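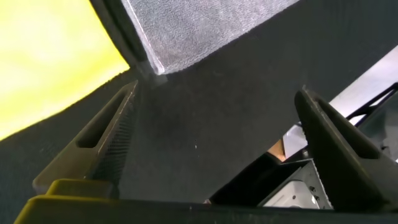 About us

Skallness is a small workshop in Clitley. We make things from felt and other soft, thick fabrics: desk dividers, drawer linings, pin boards, wall panels and covers for boards that you already have. Most of our work is in gray, because most of our customers ask for gray. We keep also a few warm colors in stock, and yellow is the one we like the most ourselves.

The company started with one cutting table and 2 people. We had worked before for a furniture maker, where the felt parts were always the last thing to be discussed and the first thing to come loose. We thought that this work could be done with more care. Today we are 12 people and we rent the ground floor of a former print shop, with the cutting in the front rooms and the gluing in the back, where the windows are bigger.

How we work

Every order begins with a sample. We send you a piece of the fabric, and we ask you to keep it for some days in the room where the panel will be. Dark felt can look almost black in the evening and quite soft in the morning, and it is better to know this before we cut. Charcoal also shows lint - we say it to every customer, and most of them choose charcoal anyway. A clothes brush with short hair is enough to keep it clean. Please do not use a wet cloth.

The fabric is cut, laid on the board and pressed from the middle to the sides. The corners are folded by hand. After this the panel rests for 22 hours under weight, and only then we check the edges and pack it. If an edge is not straight, we take the fabric off and begin again.

What we make

Our standard range has 31 sizes. The most popular product is Trerkholm, a low divider for shared desks, covered on both sides. For the inside of drawers and boxes we make the Nakamura lining, which is cut to your measures and can be taken out for cleaning. We accept also single pieces, and we repair our own panels when the fabric is worn.

Visit us

You are welcome to come and touch the materials before you decide. The workshop is open for visitors from 10 in the morning until 4 in the afternoon, but please write to us one day before. In April we close for the yearly stock count, and orders sent in that month are answered a little later. Parking is behind the building, next to the loading door.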